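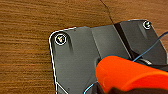

The grain on one of our tabletops.

Do you love old-fashioned woodwork? Holub is looking for 2 patient, careful people to join our small furniture workshop in Toltstead, helping us sand, oil and polish tables and panels for homes near and far. We don't mind a bit if you've never held a sanding block before — we'll gladly show you, and there is always a pot of tea on the go while you learn.

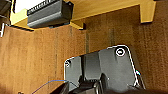 Warm brown wood, streaks, specks and all.

The work is 12 hours a week, starting in March, and you'd be paid monthly with a little extra towards your bus fare. It does help if you enjoy slow jobs and can tell when a surface wants one more going-over!

Do write us a few lines about yourself, as long or short as you like, and drop them in at the Holub workshop — we read every one.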